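Plillia finally has a distributor, and I am way too happy about it

Good news for those of us who've been pestering the Bredham film people since April: Plillia is getting a theatrical run! It's a small one, three screens to start, but after the year this movie has had I'll take it.

If you missed my earlier posts, Plillia is the slow, creepy family drama from director Spyros Nikolaidis, set on an island where the ferry has stopped running and a woman becomes convinced that the man renting her upstairs room is her dead brother's old army friend. Or maybe he's the guy who turned him in. The movie takes its sweet time telling you, and I was chewing on my sleeve for most of the last half hour.

I saw it at the Bredham festival in the big hall, which seats 706, and there wasn't a spare spot anywhere near me. (I got stuck on the far left next to a man eating an enormous bag of pistachios, and even he stopped crunching by the end.) It walked away with the audience award — 1450 ballots came in across all the screenings, and the organizers say it wasn't close.

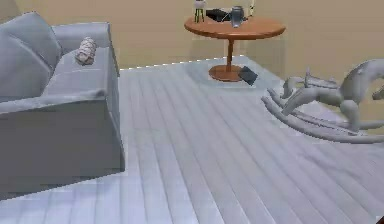

Then came months of nothing. A deal with one company fell through over the running time, because they wanted it shorter and Nikolaidis wouldn't cut the long dinner argument. I'm with him on that one. The dinner is the best part of the movie, and if you trim it, the last conversation on the dock makes no sense at all.

Plosar, the outfit that picked it up, is releasing the full festival version with new subtitles. I'm glad about the subtitles, by the way, as the old ones had a few lines that went by so fast I had to guess. The score by Sfakianakis is coming out too, at first only as a download, and I've already been humming the ferry theme around the house for weeks.

Tickets for the Bredham shows go on sale at 5 p.m. on opening day, at the box office only. I'll be in line with a sandwich, so come say hi. More cities are supposed to be added if the first shows do well, and I'll post the list when Plosar sends it over.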